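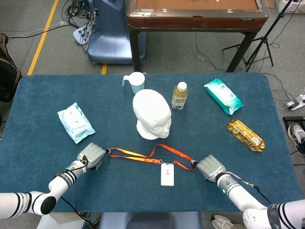

An orange-and-yellow lanyard with a white ID badge holder.

Bitar Opens Badge Return Program to All Event Organizers

Used lanyards and badge holders can now be sent back, sorted and put into service again

DRUMUNMONT — Bitar, a supplier of lanyards, badge holders and registration supplies, today opened its badge return program to event organizers of any size. The program was previously limited to customers with a yearly supply contract. Starting in June, any organizer who orders from Bitar can return used lanyards and holders in a prepaid carton and receive credit toward a later order.

The expanded program follows a trial at the Pevcombe conference center, where attendees at a regional trade meeting were asked to drop their badges into collection bins on the way out. Bitar staff collected 1,277 lanyards with holders over the course of the meeting. Most were cleaned and packed for reuse. The rest had damaged clips, frayed straps or cracked holders and were taken apart for parts or recycling.

"Organizers kept telling us they had closets full of lanyards from past events," said Noura Sabbagh, head of customer programs at Bitar. "They did not want to throw them out, and they had no use for straps with last year's dates on them. We can use a good share of that material, so we worked out a way to get it back."

How the program works

Organizers request return cartons when they place an order or at any time up to the end of their event. Cartons ship flat along with a printed sign for the collection point. When the event closes, the organizer removes any paper inserts, seals the carton and hands it to the carrier. There is no need to untangle straps or sort by color.

At the Drumunmont warehouse, the contents are divided into four groups: plain lanyards, printed lanyards, badge holders and loose hardware. Plain lanyards and undamaged holders are washed, dried and inspected before being returned to stock as reused goods. They are sold separately from new items and are marked as reused on the order form. Printed lanyards that carry no event name or date can be returned to the organizer on request — a choice Bitar expects will appeal to groups that use the same colors every year.

Lanyards printed with dates or sponsor names are not resold. Their clips and buckles are removed and checked, and the strap material goes to Rarodik, a textile recycling firm that shreds it for use in padding and insulation.

Credit is figured on the weight of the returned goods after inserts and trash have been removed. It is posted to the customer's account once sorting is finished and can be used on any Bitar product, new or reused. Customers may save up to two years of credit before it expires.

Handling of personal information

Bitar asks organizers to take out all name cards before packing. Any cards found during sorting are shredded at the warehouse and are not read, scanned or stored. Badges containing electronic chips are not accepted at this time. The company is looking at ways to handle them and will contact customers if that changes.

"A name and an employer on a card is still somebody's information," Sabbagh said. "We would like the cards to stay with the organizer. If a few slip through, they go straight into the shredder."

Advice for organizers

Placement of the collection bins made the largest difference during the Pevcombe trial. Bins near the main exit and the coat check filled quickly, while a bin beside the registration desk was hardly used after the first morning. A short announcement at the final session also helped. Bitar has put these points into a two-page guide that ships with each set of cartons.

The company also suggests that organizers planning a new order leave the date off the lanyard and print it on the insert card. The strap can then be used at the next event, and the card can carry the schedule or a floor plan on the back.

Availability

Return cartons can be requested through the Bitar order desk or by adding a note to an online order. Lanyards from other suppliers are accepted if they are packed with Bitar goods, but they do not earn credit. Wristbands, paper tickets and signs are not part of the program.

About Bitar

Bitar supplies lanyards, badge holders, insert cards and registration desk materials to conferences, schools and trade shows. Its offices and warehouse are in Drumunmont.

Media contact

Noura Sabbagh, Customer Programs, Bitar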